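3.2 Cell layout and daily upkeep

The cell used in this work stands in the small assembly hall of Crenshaw, between the parts store and the test bench. It has one six-axis arm on a steel pedestal, a parallel two-finger gripper with a small camera mounted at the wrist, and a flat work surface fixed to the same base plate as the pedestal. The common base plate was not in our first design. In the first months the table was a separate piece of furniture, and each time the floor was cleaned it moved a little, so the taught positions were lost. After we bolted both parts to one plate, the loss of positions between two working days was no longer observed.

The controller runs the Dedent scheduling software, which keeps the list of tasks and stores the state of the cell after each cycle. Force values and gripper positions are written by a separate logger, Asatel, at a rate of 500 samples per second. We kept the two programs apart on purpose. When the logger has to be restarted, the arm can finish its cycle, and when the scheduler is changed the old logs stay readable.

Upkeep of the cell is divided into a short check before the first cycle and a longer service. The short check takes 8 minutes. The operator wipes the table with a dry cloth, moves the gripper one time from fully open to fully closed, and reads the zero value of the force sensor. If the zero value has moved more than the limit, the sensor is set to zero again with the gripper open and nothing between the fingers. Then the operator places a hand tool on the table and lets the arm stop over it with the fingers open, so that the space on both sides can be judged in the wrist camera view (Figure 4).

The longer service is done every 200 hours of motion. It includes cleaning of the finger guides, a new thin layer of grease, tightening of the finger screws to the value given in the cell manual, and an inspection of the cable at the wrist. The cable was the weakest part in our experience. It was replaced two times during the study, both times because the outer cover was worn near the second clamp — the clamp was later moved closer to the flange, and the wear at this place became much slower.

During the study period the cell completed 492 grasp cycles with hand tools. Slender tools gave more trouble than compact ones. When the handle lies much closer to one finger than to the other, the near finger touches first and pushes the tool sideways before the far finger arrives. With a round handle this push can become a roll, and the tool is then held at a different angle than planned. For this reason the scheduler was given a centering step, in which the wrist is moved toward the near side before the fingers begin to close. 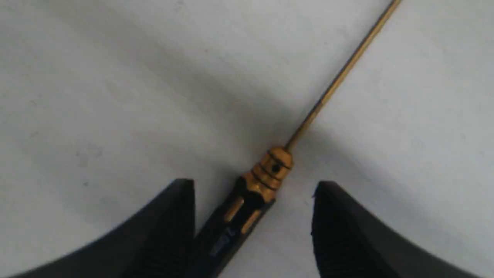
Figure 4. View from the wrist camera with the gripper open. A precision screwdriver with a black and gold handle lies diagonally between the two fingers, nearer to the left one.

How often should the finger surfaces be cleaned? In our cell, once at the end of each working day was enough, with a soft brush drawn along the grooves and no liquid.

The finger surfaces are also the part where we made the most mistakes in the beginning. A solvent was used in the first weeks, and it left a film which lowered the friction. The film could not be found by eye, but it was clear in the Asatel logs, where the closing force needed for the same tool became higher from day to day. We changed to brushing only, and replaced the set of fingers in March. The spare fingers are supplied by Workovora and are kept in a closed box near the controller, marked left and right. They must not be exchanged between sides, as the screw holes are drilled after a trial fit. After each replacement the tool center point is measured again, and the first cycles are run at reduced speed.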